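September 10, 2019
Notes by the instructor, Intro to Reuse and Repair Economics, week 2

Picking up where we left off. Last time = why people throw stuff out. Today = who gets it next, and what it's worth to them.

Start with the price question. A thing has at least two prices once it leaves the first owner: what it fetches whole, and what it fetches in pieces. Sometimes the pieces win. Sometimes by a lot. Bicycles are the usual case — a decent wheelset can bring more than the whole bike did at the yard sale.

Terms you need for the quiz:

Resale value — what a buyer pays for the item as is.
Parts value — the sum of what the usable pieces bring, minus labor to get them out.
Scrap value — weight times the going rate. Floor price, basically.
Core charge — deposit you get back when you return the old part. Know this from car batteries.

Order usually runs resale, parts, scrap. Not always. A washing machine with a dead motor goes straight to scrap in most towns even though the pump, door and hoses are fine, and the reason is labor. Takes too long to strip it for what a used pump brings.

Labor is the whole game here. Write that down. In the Truleck case (reading packet, second article) the yard took in 3,174 appliances in a year and stripped only the ones a worker could finish in 18 minutes or less. Everything slower went in the crusher. You may think that's wasteful. Run the numbers on the back of the packet before you say so in section.

Note the cutoff was time and not condition. Good-looking fridge, slow to strip, crushed. Beat up dryer, quick to strip, saved. Students always get this backwards on the midterm.

What makes something quick to take apart? Three things came up in July when I taught the short version of this course. Screws vs glue. Standard tools vs special ones. And wether the expensive piece is near the top or buried under everything else. Furniture with bolts can be moved and resold for decades. Furniture that's stapled and glued gets one owner, maybe two.

Desktop computers do well on all of these, which is one reason the used market for them is older and steadier than the one for phones. Memory comes out by hand. The processor sits under a plate with a lever. 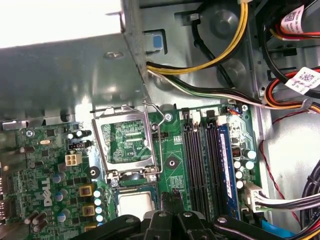
Dell desktop, case open. Load plate and lever up, processor next to the socket.

Compare a phone. Battery often glued, screen often glued. Repair shops charge mostly for time and risk of cracking something. So parts value on paper looks high and real parts value is low. The gap between those is what we'll call the teardown gap from here on. My term, don't go looking for it in the textbook.

Second topic, information. Buyer of a used thing doesn't know what the seller knows. Old problem, you had it in Econ 1 with used cars. Bad units drive down the price of good units, good sellers quit, market gets worse. Fixes: warranty, grading, reputation, inspection.

Grading is the cheap fix. Stultberg grades used office chairs A, B, C and prices drop by a flat 40 percent from each grade to the next. Crude. But buyers trust it since the rules are posted on the wall and the graders don't sell. Keep that last part in mind, seperating the grader from the seller does most of the work.

Warranty is the expensive fix. Sastico sells rebuilt kitchen mixers with a year on them and eats the returns. Works only if returns stay low, so they got picky about what they take in. So warranty changes the buying side too, not only the selling side. Draw the arrow both ways on your diagram.

Reputation — slow, and small towns have it for free. Hrnčiar is one family shop doing sewing machines, no written warranty, no grades. Everybody in the county knows them. Try moving that to a website and see how far it gets you.

Didn't get to: donation centers and the sorting problem (what happens when the input price is zero). Moved to next class. Read the packet section on it anyway, short.

For Thursday
Pick one object in your home with a motor in it. Look up what it sells for used, whole. Then look up any two parts from it. Estimate the labor to get those parts out, at whatever wage you like but state the wage. Is there a teardown gap? One page, typed, no cover sheet.

Please don't take apart anything that plugs into a wall. Estimate only. Microwaves are off the list completely, don't open one.

Office hours are moved to after class this week, same room.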